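Drevach Rulebook for Tabletop Tasks, second edition: a review

Posted 23 November 2018

I have used the Drevach Rulebook since September, when we began to record people doing simple table work so that a robot can learn from it. The work is recorded from the head of the person, in normal rooms, with normal things. Before this we had only a page of our own notes, and every person in the team read the page in a different way. So I came to this book with much hope, and I want to write down where it helped and where it did not.

I should say that I paid for my copy. I have no connection to Drevach, except that I sent them two letters with corrections and got one answer.

What you get

The package is a spiral book, a set of task cards, and a sheet of stickers that I have never used. The book has four parts: the room, the person, the objects, and what the authors call "the closing of an episode." The cards repeat the rules of the book in short form, one task on each card. They are printed on strong paper and they survived a spilled tea.

There is also a logging sheet you can download. It opens in any spreadsheet program. The column for remarks is too narrow, and it is locked, I do not know why.

The language of the book is good. The sentences are short and the word "must" is used only when they mean it. When something is advice, they write "better." I wish that more standards were written like this. A person who reads English as a second or third language (I am one) can work with it without a dictionary on the desk.

The room

This part surprised me most. Our old page said to clear the table and hide everything that does not belong to the task. Drevach says the opposite. Everyday objects stay where they are, if they are safe and if they do not show private information. Bottles, books, boxes, a bag, a chair beside the table: leave them. The reason given is short, that a robot in a home will not meet a clean table, and I agree with it.

But there is a limit. Rule 2.3 asks for a free zone on the table, wide enough to put the tray down flat at any moment. I find this rule very practical. We had several recordings where the person stood with a full tray and had no place to put it, and looked to the left and to the right for a long time. After we began to use 2.3, I have not seen this again.

What I miss in this part is light. There is one sentence about windows and nothing about glossy floors. Floor tiles with a shine can give a strong reflection when the person looks down, and a new user should be warned.

The person

Both hands must be visible at the moment of the first grip. Sleeves up, no rings, no gloves unless the task needs them. The person looks at the thing they are going to touch before they touch it. They do not have to look at it the whole time, and the book says clearly that forced looking gives unnatural recordings.

For trays there is a separate card, number 9, and it is the best one in the set. Take the tray with two hands, one at each near corner or along the side. Keep it level at the height of the waist. Stop for one breath before you take a step. The last point seems too small to print, but it makes a clear border between "lifting" and "walking," and the people who mark the recordings later are thankful for it.

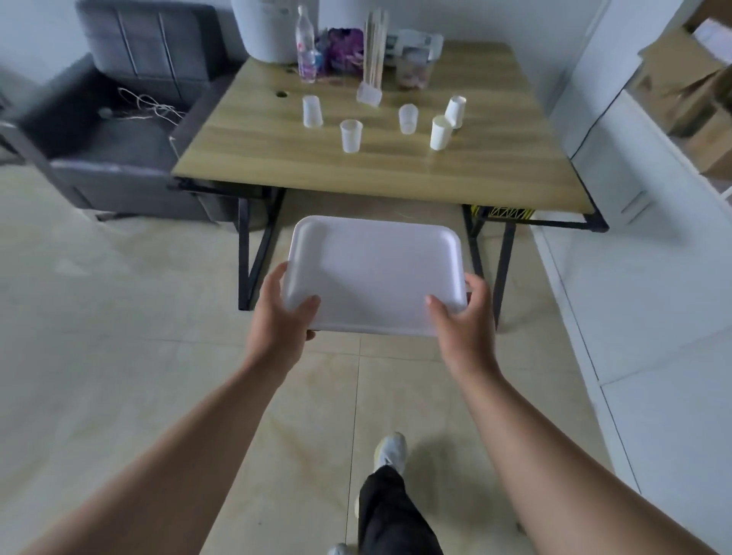 Muireann Mac Mathúna finds card 9 much too strict. She wrote to me that nobody in a kitchen stops for a breath, and that if we teach the stop then the robot will also stop, each time, in front of a hungry family. In her group they removed the stop and mark the border by the first movement of the foot, which works for them on the condition that the floor is in view. She would like Drevach to offer both ways and let each team choose.

I understand her point. For us the stop was useful in the first weeks, when the markers were also new. Maybe it is a rule for beginners, and the third edition could say so. I would keep the rest of the card as it is.

One more thing about the person. The book asks for a rest between series but it does not say how long. I think this should be a fixed number. Tired people carry differently, and they are also too polite to ask for a pause.

The objects

Here the book becomes a little heavy. Each object must be written in the logging sheet by type, material and state. For cups, the sheet wants paper or plastic, clear or not clear, standing or lying. At first I thought this was too much paperwork for some disposable cups. Then we tried to search our own recordings for translucent cups, which are difficult for depth cameras, and without the log we would have had to watch everything again. So I withdraw my complaint, or half of it. The material column has no choice for "not known," and this makes people guess. A guess in a log is worse than an empty place.

Mixed cups on one tray are allowed and even recommended. I like this. Our old notes asked for cups of the same kind because it looked tidy.

The rule I discuss most with colleagues is 3.6, "leave the mistake." If a cup leans, slides or falls over, the recording goes on. The person may correct it if they would correct it in normal life, and may leave it if they would leave it. They must never stop and begin again to get a beautiful version. In the log, the episode gets a mark for "unstable object" and it is kept together with the others.

We had the habit of deleting such episodes. I now believe this was our largest error. A small paper cup that tilts over the rim of the tray, or another one lying on its side on the table, is exactly the state a robot must be able to recognize. If the data contains only cups which stand straight, then where will it learn this? Card 11 also allows the hand to steady a cup against the tray, and to tilt the tray a little, provided that nobody is pouring hot liquid. With hot liquid the card forbids the whole task, and there I have no discussion.
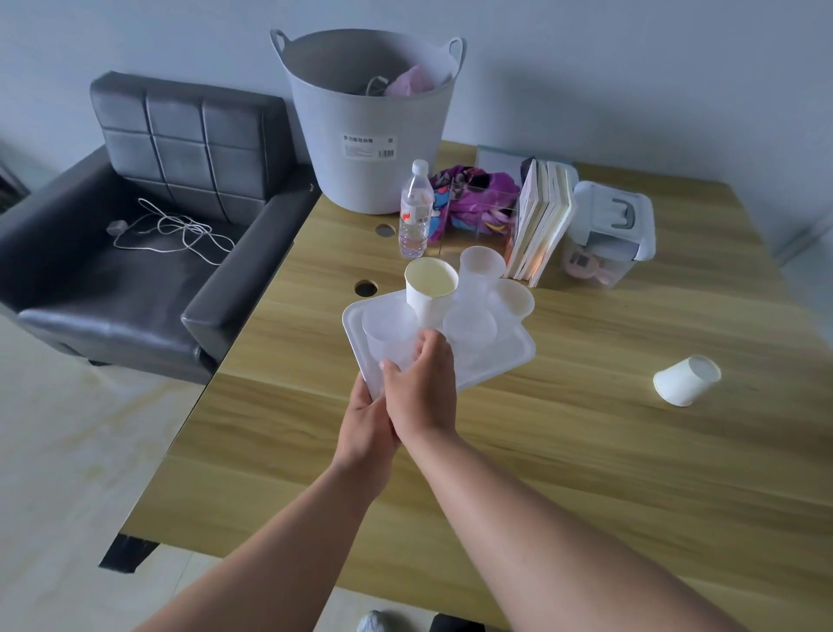 The closing of an episode

An episode ends when both hands are away from the objects and the person has looked at the result. It is a simple definition. In our set of 1,146 episodes I found very few where two markers disagreed about the end, and in most of those the person had put one hand back to move something.

The weak point is the check after. Drevach asks that a second person watch every episode the same day. For a big firm it may be possible. In our team the second person is usually also the first person, and we cannot do it. I wrote to them about a smaller version of the check, by samples, and the answer was that they "will consider it in the next edition." I still wait for it.

Privacy is also in this part, and I think it should be at the front of the book. Labels, letters, screens and faces in a private room must be checked before the recording and again before sharing. The text about it is correct and complete. It is only placed where a tired reader does not arrive.

Compared with others

I have also worked with the Meng checklist and, for a short time, with the Darkar guide. The Meng checklist is one sheet and free. It is fine for a student project, but it says nothing on failed grips or falling objects, and it has no definition for the end of an episode. Darkar is much longer than Drevach and was made for factories. It has excellent pages on safety distance between a person and an arm, which Drevach treats in one paragraph only. If your robot moves in the same room while people record, you will need Darkar or something similar beside it.

The Prurnport shop sells Drevach with and without the cards. Take the version with cards. The book stays on the shelf after the first month and the cards stay on the wall - at least this is how it went here.

Points for the publisher

Please unlock the remarks column.
Please add "not known" to the material list.
Please give a number for the rest time.
In the index, "tray, two-handed" points to the wrong page.

My score is four out of six. I would give one more for a sampling check that small teams can follow.

Comments

Aidan Breathnach: Thank you for the part about 3.6. We also deleted the fallen cups, for almost a year. Do you keep the episodes where the person laughs or says something when the cup falls? The book is silent on sound.

Reply from the author: We keep them and remove the sound. I did not find a rule for it either, so it is our own decision. I will put it in my third letter.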